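Servicio de sala y bar. Unidad 4: Cristalería y puesta a punto
Apuntes de clase
Profesora: Wanda Walczak

4.1 Qué entendemos por puesta a punto

La puesta a punto (mise en place) comprende las tareas que el equipo de sala termina antes de abrir al público: montaje de mesas, repaso de cubiertos y cristalería, preparación de gueridones y reposición del office. En esta unidad solo vemos la cristalería. La mantelería quedó explicada en la unidad 3 y los cubiertos se tratan en la 5.

El repaso de copas se hace el mismo día del servicio. Una copa repasada la víspera y guardada sin cubrir se vuelve a repasar.

4.2 Partes de la copa

Toda copa con tallo tiene cuatro partes: borde o labio, cáliz, tallo y pie (también llamado base). En sala la copa se coge siempre por el tallo o por el pie, nunca por el cáliz. Para el transporte en mano se sujetan boca abajo, con los tallos entre los dedos. Con clientes en la sala se usa bandeja.

4.3 Tipos de copa

Agua: cáliz amplio. Se coloca a la izquierda de las copas de vino.
Vino tinto: cáliz ancho. Se llena hasta un tercio.
Vino blanco: más pequeña que la de tinto, para servir menos cantidad y reponer con más frecuencia.
Espumoso: flauta o tulipa. La copa pompadour ha quedado para cócteles.
Licor y generosos: catavinos o copa pequeña.

4.4 Materiales

Vidrio sódico-cálcico: el habitual en banquetes, resistente y barato de reponer.
Cristal: más fino y sonoro. Se reserva para carta y cata.
Plástico: se emplea en terrazas, piscinas y eventos al aire libre. Se raya con facilidad, por lo que no se repasa con paños ásperos ni se apila.

En el caso práctico del hotel Venasgate, la dotación de partida es de 1.648 copas de vidrio y 800 de plástico para la terraza. El inventario se hace en junio, antes de la temporada alta. Guardad estos datos, que se usan en el ejercicio 2.

4.5 Almacenaje

Hay tres sistemas: cesta de lavado con compartimentos, estantería y soporte colgante. En estantería, las copas se guardan de pie si el armario es cerrado; boca abajo sobre una superficie lisa, el cáliz retiene olores y el borde sufre. En el soporte colgante la copa queda sujeta por el pie y el cáliz no apoya en ningún sitio.

El soporte de alambre de sobremesa sirve para pocas piezas, por ejemplo en una barra auxiliar. Se carga y se descarga copa a copa, con cuidado de no golpear el cáliz de la vecina.

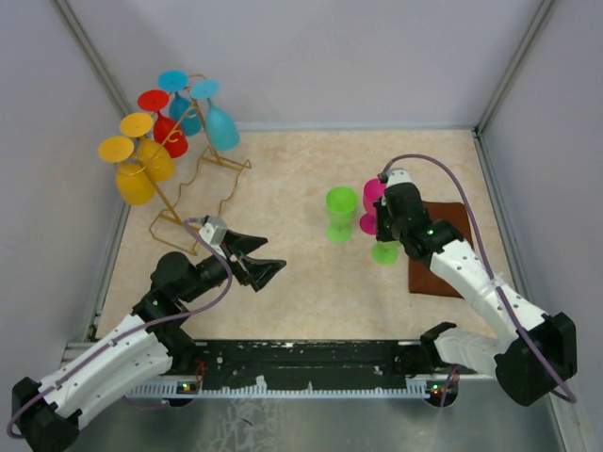

4.6 Procedimiento de repaso

1. Preparar un recipiente con agua muy caliente y unas gotas de vinagre blanco.
2. Exponer el cáliz al vapor, boca abajo, unos segundos. Este paso se omite con el plástico.
3. Envolver el pie con un extremo del paño y secarlo.
4. Introducir el otro extremo en el cáliz y girar el paño con suavidad. No se sujeta el pie mientras se gira el cáliz: el tallo se parte por torsión.
5. Mirar la copa al trasluz y apartar las que tengan mellas.

El paño será de microfibra o de hilo, lavado sin suavizante.

4.7 Roturas y reposición

Cada rotura se anota en la hoja de bajas con tipo de copa, turno y causa. El vidrio roto se recoge con escoba y recogedor y va a un cubo rígido señalizado. Si se rompe una copa cerca de una cubitera, se desecha todo el hielo.

Ejercicios

1. Dibuja el montaje de un cubierto con copa de agua, tinto y blanco, e indica el orden de colocación.
2. El hotel Venasgate quiere alcanzar 2.000 copas de vidrio. Calcula cuántas debe comprar si no hay bajas durante el año.
3. Redacta una hoja de bajas para el salón Riviere.

El ejercicio 3 se entrega en papel al comienzo de la práctica de la unidad 5. Traed dos paños limpios.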